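Lokeck County Elections Office
Ballot Access and Poll Worker Training Project
Progress Report to the Sekine Civic Fund
Reporting period: January through June

Prepared by Haruto Hoshino, Deputy Clerk for Elections
Reviewed by Noboru Noguchi, County Clerk

1. Purpose of this report

This report covers the second half of the grant year and is submitted under the terms of the award letter. It describes work completed on petition intake, poll worker training, and voter notices, and it sets out the changes to the work plan that the Office requests the Fund to approve. A separate financial statement has been sent to the Fund's grants manager.

2. Petition intake

The Office receives nominating petitions for county, township, and school district offices. Before the grant, each petition sheet was logged by hand at the front counter and checked against the voter file by one clerk working alone. Candidates often did not learn of a missing circulator signature until the filing deadline had passed.

Under the new procedure, sheets are reviewed for completeness while the candidate or agent is still at the counter. The clerk uses a one-page checklist covering the heading, the office sought, the circulator statement, and the notary block. The checklist does not replace the signature check, and candidates are told so in writing. During the spring filing window the Office received 218 petition sheets under this procedure. Six were returned at the counter for correction, and all six were refiled before the deadline.

The Office had planned to move signature checking onto the Netix records system by March. This did not happen. The vendor's first data export dropped apartment numbers from a share of the addresses, and the Clerk declined to accept it. A corrected export was delivered in May and is being tested against the paper file. The Office will continue to check signatures by the former method until the test is complete and the Clerk has signed the acceptance form.

3. Poll worker training

The former training consisted of a single evening lecture held shortly before each election. It has been replaced by a session of three parts: opening the polling place, checking in voters, and closing and reporting. New workers attend all three parts. Returning workers may skip the first part if they served as a polling place lead in the previous election.

Fifty poll workers completed the full session during this period. Attendance was strongest at the Sakamoto branch library, where parking is free and the meeting room is available until 9 p.m. Attendance at the courthouse annex was weaker, and several registered workers told the training coordinator that the building was hard to enter after 5 p.m. The annex sessions will be moved to the library in the fall.

Written comments were favorable on the whole. The most frequent request was for more time on provisional ballots, in particular on the case of a voter who has moved within the county and not updated the registration. The coordinator has added a worked case on this point and lengthened the check-in part by half an hour. A smaller number of workers asked that the manual be printed in larger type. The revised manual will be.
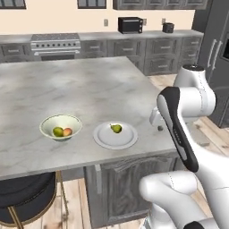
A bowl and plate of fruit on a marble countertop.

4. Voter notices

The polling place notice was rewritten in plain language and reviewed by the county attorney. The new notice gives the voter's polling place, the hours, and the forms of identification accepted, in that order. The earlier version placed the polling place on the reverse side, below the statutory text. The statutory text is unchanged and now appears on the back.

Mailing was delayed by a paper shortage at the print shop. Notices for the north townships went out on schedule, and those for the remaining townships followed the next week, still within the period the law allows. The Office has since signed a standing order with the printer that reserves stock ahead of each election.

The translated notices described in the original proposal are not finished. The first translation used a term for "primary election" that two outside readers found unclear. The text has gone back to the translator, and no translated notice will be mailed until both readers have approved it.

5. Staffing

The intake clerk position funded by the grant was filled throughout the period. The part-time training assistant left in April. The duties were shared between the coordinator and the front counter, which slowed the revision of the manual. The position has been posted again.

6. Requested changes

The Office requests the Fund's approval of the following.

Extension of the records system milestone to the end of the next reporting period, at no added cost to the Fund.

Transfer of unspent training assistant wages to the printing line, to cover the large-type manual.

Use of the Sakamoto branch library as the only evening training site.

7. Work planned for the next period

The Office will complete testing of the Netix export, hold fall training, and mail the notices for the general election. The petition checklist will be posted on the county website before the next filing window opens, together with a sample of a correctly completed sheet. Questions on this report may be sent to Mr. Hoshino at the Elections Office, second floor, Lokeck County Courthouse.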